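Bread Before Daylight: A Morning with Nazma Howlader

A white toaster, the plain boxy sort, is as good a place as any to begin when the talk is going to be of bread.

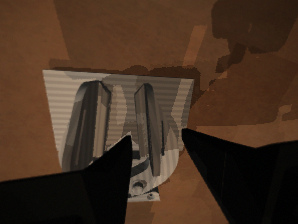
Starting over at the flour bin

Nazma Howlader has been baking in Hukgate for 19 years, and she still talks about her first winter there as if it ended last week. The shop had one oven, which came with the lease, and a back door that would not close unless you lifted it with your hip. "I thought I knew how to make bread," she told me, pouring tea for both of us and then forgetting to drink hers. "I knew how to make my mother's bread, in my mother's kitchen, with flour from the store at the end of our street. I came here and the dough just sat there looking at me."

What saved her was the woman across the road. Ingegerd Söderlund was retired by then, though she had run the bakery in Ritstead for most of her working life, and she came in one November morning for a loaf of rye, and there wasn't any. "She asked me why not, and I said I didn't know how to make it. So she took her coat off." Nazma laughs at this still. "She didn't ask if I wanted a lesson! She just took her coat off and washed her hands."

The rye they made together that day is the one still on the shelf, a dark, close loaf with a little caraway, and it keeps for the better part of a week if you wrap it in a cloth. I bought one on the way out and can tell you that it is very fine with butter and even better on the third day, toasted hard, with something salty on top.

The long dough

I asked about the hours, as I suppose everyone does. She starts at two. The long dough has been resting in the cold room since the afternoon before, and it comes out first so that it can lose its chill while she sees to the rolls. On an ordinary morning there are 36 long loaves, and before a holiday there may be around 100. "The number doesn't worry me," she said. "What worries me is weather. If it's muggy I hold back some water, and if I forget, I have pancakes."

Her niece, Forough Yazdani, works the counter and has started to do the shaping too. She was scoring loaves while we talked and didn't look up much, but she did put in that her aunt slaps the dough too hard. "I do," said Nazma. "It's how I was taught. Forough is gentle, and hers rise higher, and I pretend not to see it."

They disagree about seeds as well. Forough would like them on everything, and Nazma thinks they end up mostly on the floor.

What people ask for

The regulars have their habits. There is a gentleman who wants the end loaf from the tray, the one with a pale side, and a family from Ritstead who drive over for flatbread and always buy too much and eat half of it in the car. Kamran Pakzad, who used to have the fish stall, still gets his two rolls put aside in a paper bag with his initials on it, and has done for so long that Forough has never known the shelf without it.

I wanted to know what she would tell somebody baking at home for the first time, and she thought about it for quite a while, turning her cup around on the saucer. "Make the same loaf again," she said. "People make one, and it's all right, and then they run off and make a different one. Make the same one until you're bored, and then a few more times after that."

And stale bread? She keeps hers in a crock and uses it for soup, for crumbs, and for a pudding with cardamom that Ingegerd cannot stand.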